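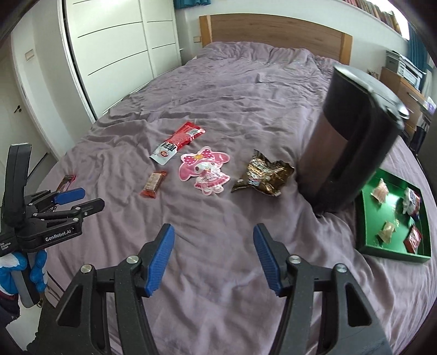
Last changed: September, by Mirela Xavier (load rating, packing note)

Riltgate Slatted Base for Double Beds
Part no. 2036
Made by Drerkeck

The Riltgate is a drop-in slatted base for double bed frames that have side rails and a center beam. It replaces a worn or broken base and does not change the frame. The base comes in two halves, left and right, which are joined at the center beam with the supplied clips. Each half can be lifted out separately for cleaning or to reach storage below.

Fit
Order by the inside size of the frame, not by the mattress label. Measure the inside width at the head, the middle and the foot, and enter the smallest of these on the order form. Measure the inside length along both rails. If the two lengths differ, enter the shorter one. The base is cut to leave a small gap at each side so that the slats do not rub when the frame flexes.

The ledge on each side rail must be flat and continuous. Frames with short corner brackets in place of a ledge need the ledge kit, sold separately. Frames without a center beam are not supported, even where the old base did without one.

Slats
Slats are bent birch layers, glued and sanded, with rounded long edges. The curve faces up. Slats in the hip area are doubled and carry sliding tension clips; moving a pair of clips toward the ends of the slats makes that area firmer, and moving them toward the middle makes it softer. Set both clips on a slat to the same position.

Slat ends sit in rubber holders. The holders are open at one side and a single slat can be changed without tools. Spare slats are cut from the same order record, so keep the order number.

Load
Rated load: 272 lb per half, mattress included, spread over the surface. The rating does not cover jumping, or standing on one slat. A heavy mattress takes up a good part of the rating and should be weighed or looked up before ordering.

Mattress types
Suitable for foam, latex and pocket spring mattresses. Old-style open coil mattresses can be used with the felt sheet, which keeps the wire from marking the slats. Very thin toppers used alone are not suitable.

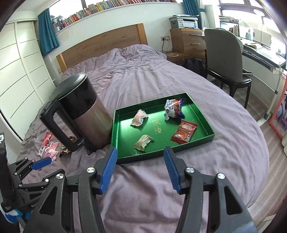
Reading time: 2 min

Installing
1. Remove the mattress and the old base. Vacuum the ledges and the top of the center beam.
2. Check that the beam is level with the ledges. Adjust the beam feet if it is not.
3. Lay the left half in place with the printed mark toward the headboard.
4. Lay the right half in place the same way.
5. Press the clips over both inner rails until they snap.
6. Refit the mattress and check for movement at the corners.

Tighten the bolts of the bed frame itself before step 3. Most reports of a creaking base are traced to the headboard bolts.

Care
Wipe slats with a damp cloth and let them dry before refitting the mattress. Do not wax or oil them. If something is spilled on the bed, lift the mattress the same day and check the slats under it. Holders can be washed in warm soapy water. Look over the clips whenever the mattress is turned.

Packing
Shipped in one carton, both halves rolled. Carton weight is 31 lb. Cut the straps with the roll lying flat on the floor; a roll cut open while standing will spring apart. New holders have a rubber smell that fades with airing.

In the carton
Left half, right half, joining clips, spare holders, instruction sheet. The ledge kit and the felt sheet are not included.

Related parts
Bite joining clips, bag of replacements. Fit the Riltgate only.
Ikedness felt sheet, cut to the same order size.
Ledge kit for frames with corner brackets.

Returns
Bases are cut to size and can be returned only if faulty or cut wrong. Include the three width readings and both length readings with any claim. Holders and clips are covered for two years from delivery. Slats broken under a load within the rating are replaced for the same period.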